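Open day at the Flotbridge student workshop

The Genduvier project had its open day in October, and I drove over in the morning to see it. Flotbridge is a small college on the edge of town, and the robotics class works on the ground floor of the old print building. Parking is free behind the bus stop.

Visitors went in by groups of 14. The first room had posters and a parts shelf. The second was where the students were working, and we were allowed to stay as long as we liked.

This year's class is teaching a two-finger gripper to handle things from a kitchen drawer. The students hold the gripper by hand and do each pickup themselves, with a camera on the tool recording it. They have about 800 recordings so far and want more before the winter break. A program called Mathew sorts them by object and throws out the bad ones.
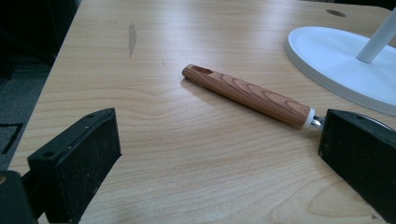

Utensils are harder than the cups they started with. A round handle can roll, and the metal end is often heavier than it looks, so a grip in the wrong spot lets the whole thing swing. One student said she now plans where both fingers will go before she moves at all. Visitors could try it - I needed 2 attempts to lift a spoon and put it down again.

Flokance, a local firm, lends the class a computer for training. The students said the slow part is still the recording. Their work goes to a regional contest in spring, where the objects are not announced ahead of time.

The tour ended with coffee in the hallway. The next open day is planned for April, and sign-up is at the front desk.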